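Ticket 558
Subject: Zipper order stuck on "Awaiting warehouse", charged twice
Opened by: Mylene Manalo
Category: Orders and payments
Priority: Normal
Status: Closed
Opened: 2018-10-26

Mylene Manalo wrote:
I ordered two replacement zippers and a packet of sliders from the Totano shop on Tuesday. The order page has said "Awaiting warehouse" ever since. My bank shows two charges for the same amount. I only have one confirmation email. I tried to cancel from the order page but the Cancel button is gray and does nothing when I click it. I am on Firefox on a desktop. I also tried on my phone, same thing.

Please tell me whether I have one order or two.

Support wrote:
Thank you for the report. Can you tell us:
- the order total as it appears in the confirmation email
- whether either charge is marked "pending" at your bank
- whether you saw an error page at checkout

Mylene Manalo wrote:
Total in the email is $77 with shipping. One charge is pending, the other one went through. Yes, there was an error page. After I pressed Pay it sat there for a long time and then said "Session expired, please return to your cart." The cart still had everything in it, so I pressed Pay again. The second time it worked and I got the email.

Support wrote:
That matches what we see. The first payment was approved by the card processor, but our checkout timed out before it could save the order. The second attempt made the order you have now. You have one order.

The pending charge is an authorization with no order attached. We have sent a release for it. Most banks drop it within 6 business days. If it posts instead of dropping off, reply to this ticket and we will refund it by hand.

The gray Cancel button is a separate problem and we are still looking at it.

Internal note:
Checkout log shows error 107 (gateway reply late) on the first attempt. Cart was not locked after the error, so the customer could pay again. Same thing we had in May after the Dirker plugin update. The setting "lock cart on pending payment" was off again. Turned it back on and cleared the cache. Test order with a slow reply now shows "We are checking your payment" and the Pay button stays disabled.

Internal note:
Order status. The warehouse export goes to Homholm every hour. This order was skipped because the slider packet has no stock code in the export file. The item was renamed from the Pētersons listing last week and the code field came out blank, probably the accented letter in the old name. Entered the code again and reran the export. Order accepted by the warehouse.

Support wrote:
Your order has now reached the warehouse and the status should change to "Packing" after the next update. It had been held up by a missing stock code on one of the items. Do you still want to cancel? If so, please say so soon and we will stop it from our side.

Mylene Manalo wrote:
No, keep it, I still need them. But please check that the main zipper is the separating kind, open at the bottom. The product page says "jacket zipper" in the title and "closed end" further down. It is for a padded jacket. The second one is for a pocket, so closed end is right for that.

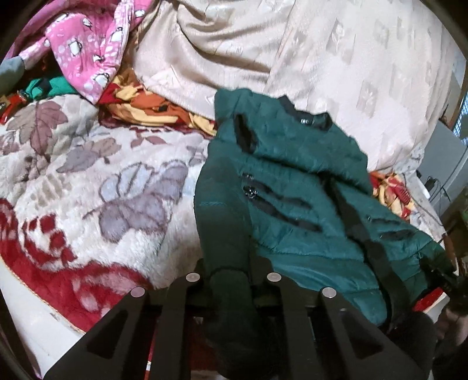 I would also like the shipping address checked. The email shows the street but leaves out the apartment number.

Support wrote:
The main zipper on your order is the separating type. The "closed end" line was copied over from the pocket zipper page and has been removed. Your apartment number is saved on the order and will print on the label. The email template only shows the first address line. We have passed that on to the people who look after the templates.

The Cancel button is gray for any order that was skipped by the export. It will be fixed in the next site update.

Mylene Manalo wrote:
Status says "Packing" now. The pending charge is gone from my account too. You can close this.

Support wrote:
Closing. Linked to the open ticket for the email template.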